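Chapter 5
Working Beside the Machine

After reading this chapter you should be able to:
describe how tasks are shared out when part of a job is automated
explain why job titles often stay the same while the work changes
say who should be consulted before a new machine is brought in

When the drinks wholesaler Gurnen began to automate its returns hall, 89 people worked there. Most of them sorted cans by hand. The firm started with a single task, picking up cans and setting them down where they belonged, and left the rest of the line as it was.

Zuzanna Szulc had sorted for 20 years. Her title did not change, but by March she spent most of a shift watching two arms and clearing the cans they could not grip. She stood less and lifted less. She also talked less to the people next to her, and she told her shift leader, Torunn Aasen, that she missed it.
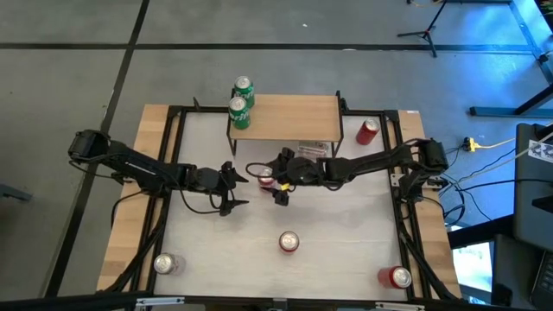 Aasen had a different worry. New starters used to learn the trade by sorting. With that task gone, they came to the harder jobs without any practice, and mistakes went up. Gurnen answered by putting each new starter on hand sorting for five weeks.

Section 5.1 looks at how a job is broken down into tasks. Section 5.2 returns to Gurnen and the question of pay.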